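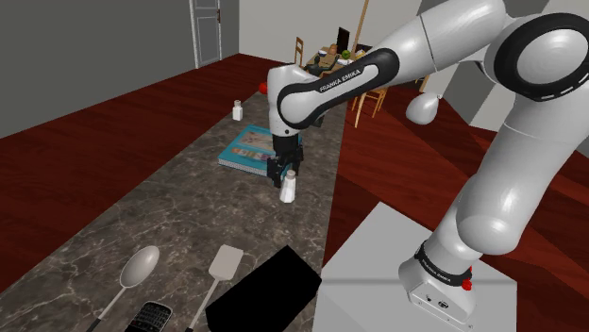

Bailly Questions Square Footage Claims in Home Listings, Publishes Its Own Measuring Rules

SANDUMECK - Bailly, a residential brokerage with offices in Sandumeck and Foltis, said this month that it will stop printing square footage it has not measured itself. Starting in July, every Bailly listing will carry a figure taken on site, a note on how it was taken, and a separate line for any space the firm thinks buyers should be wary of.

The change follows an in-house review of 824 listings that closed in the Sandumeck area, from all brokerages, Bailly included. In 14 percent of them, the advertised size of the house was larger than the size on the later appraisal by more than 20 square feet. The firm does not claim that anyone lied. Some of those numbers were copied from an old listing, which had copied them from an older one. Others counted a sunroom with no heat, a finished attic with a ceiling too low to stand under, or half of a garage.

Bailly's own listings did a little better than the rest. The firm does not think the gap is big enough to brag about.

"Spacious" is harder to check than a number, and the new rules don't try. Agents may still call a kitchen spacious. They may no longer call a room a bedroom if it has no window and no closet, and a "bonus room" will have to come with its width and length. "Steps from the lake" will need a walking time next to it.

Under the rules, living area means finished space, at or above ground level, that can be reached from inside the house and is heated by a permanent system. Basements get their own line, finished or not. Guest houses, workshops and rooms over a detached garage are listed apart and never added to the main figure. Porches are left out, screened or otherwise.

The firm tested the method for three months in its Foltis office. A few sellers were unhappy to see their homes shrink on paper, and around 20 asked for a second measurement. Most of those came back within a few square feet of the first. Three were wrong, and Bailly corrected them. Two sellers took their business elsewhere, which the firm had expected.

Bailly makes no promise that a smaller, more careful number will help a house sell faster, or for more. The test was too short to show that either way, and prices in Foltis were moving for other reasons at the time. The firm is also doubtful of the new phone apps that offer to measure a house in minutes. It tried one, Jandari, and will keep it for rough floor plans only - printed figures will still be taken by hand with a laser measure and checked by a second person.

Sellers with a current Bailly listing can have their home measured again at no charge. Buyers may ask for the worksheet behind any figure the firm prints. The full rules, four pages long, are available at the front desk in both offices.

About Bailly
Bailly handles the sale of houses, condos and small lots in Sandumeck, Foltis and the towns between them. It does not manage rentals.

Media contact: Bailly main office, Sandumeck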